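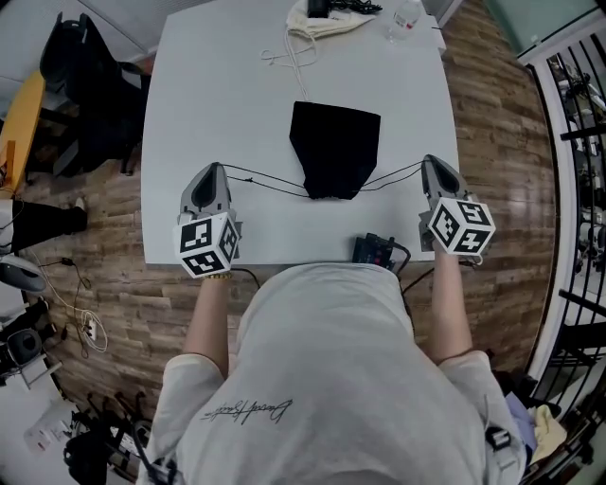 **Packers wanted, drawstring bags, Usulia workroom**

Need two people asap. Table work: open bag, fill, pull the strings even, cinch, next one. Black fabric bags mostly, some off-white cloth ones. Cloth ones crumple so smooth them out frist.

- shifts start at 11, two hours min
- chairs there but most people stand
- bring water, short sleeves are fine, it gets warm
- no experience needed, we show you the knot

Paid per shift, same rate for everyone. Order is for Istine, has to be out by end of the month so pls dont wait.

Write to Skeven packing desk, ref 2119. Say wich days you can do.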